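Trarkbridge Mobile Fair: a day with the small phone makers

Written by Fiachra Moriarty

I went up to Trarkbridge on Tue 9 July for the trade day of the mobile fair. The public gets in later in the week, when the halls are too full to try anything properly. The trade day is quieter and you can usually get hold of a phone for more than a minute.

The fair is in the old exchange building, a ten-minute walk from the station. Badges are picked up at the side entrance on the canal, and the email still gives the wrong door. I lost some time to that, along with most of the people from my train. Inside there are 39 stands over two floors, with phones on the ground floor and cases, chargers, audio and repair upstairs.

Grudari

I started with Grudari because their stand was nearest the door. They had the new version of their midrange phone, which keeps the headphone jack and the memory card slot. The back is matte plastic and the battery can be taken out after removing two screws. I was given a screwdriver and told to try it. It took me a couple of minutes, most of that spent getting the cover back on straight.

The screen is flat and fine indoors. At 800 nits it may have a harder time outside, but I was not allowed to take the phone out to check. The camera was slow to open on both units I tried. Svyatoslav Derkach from the product team said the software was an early build and that the delay should be gone before the phone ships. I'll wait and see on that one, as I heard the same about the last model and it was never fully fixed.

Updates are promised for five years. The price was not given.

Lã

Lã makes one phone, and it is small. You can reach the top corner with your thumb without shifting your grip, which I can't say for anything I have owned recently. Cường Mạc, who runs the company's support desk, took me through the settings. There is very little preinstalled: a dialer, messages, a browser, maps, camera, clock and a notes app.

The battery is the weak point. It is 2102 mAh, and Mạc said a full day was realistic if you don't watch much video. The speaker is thin as well. Calls sounded good, though, and the vibration motor is much better than on the earlier phone. It comes in black and a dull green. I preferred the green.

They also had a talk at noon about spare parts. Screens and batteries will be sold directly from their site, with charging ports to follow.

Lunch and the upper floor

Lunch was sandwiches and soup, included with the badge. Coffee was extra after the first cup. Seating was short and several people ate on the stairs.

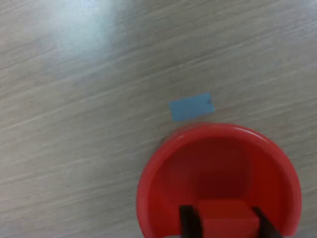
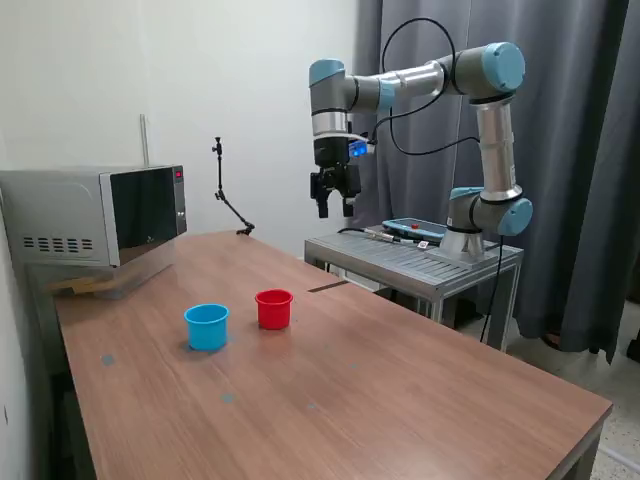 Nistside repair bench

Upstairs, Nistside had a long bench with 3 repair stations and a queue for each. You could bring your own phone and have the battery health read for free. Mine is four years old and came back at 81 percent, better than I expected. I-seul Gil was working the middle station and replaced a charging port while I stood there, talking through each step. She uses a heat pad at a lower setting than I would have guessed and leaves the phone on it longer.

Nistside's own product is a repair kit in a flat tin. The drivers are good and the plastic picks are ordinary. The tin does not close well if you put the picks back in any order other than the one they came in.

I also spoke with Tincuța Hodoroagă, who buys refurbished phones for a chain of shops. She said large screens still sell first, whatever customers say about wanting smaller ones. Cracked backs are the most common fault she sees, and she would like to see fewer glass phones.

Getting there

Trains run twice an hour until the evening. Parking is across the canal and was full by mid-morning. The cloakroom takes cards only. The ground floor has step-free access, and the lift to the upper floor is behind the registration desk.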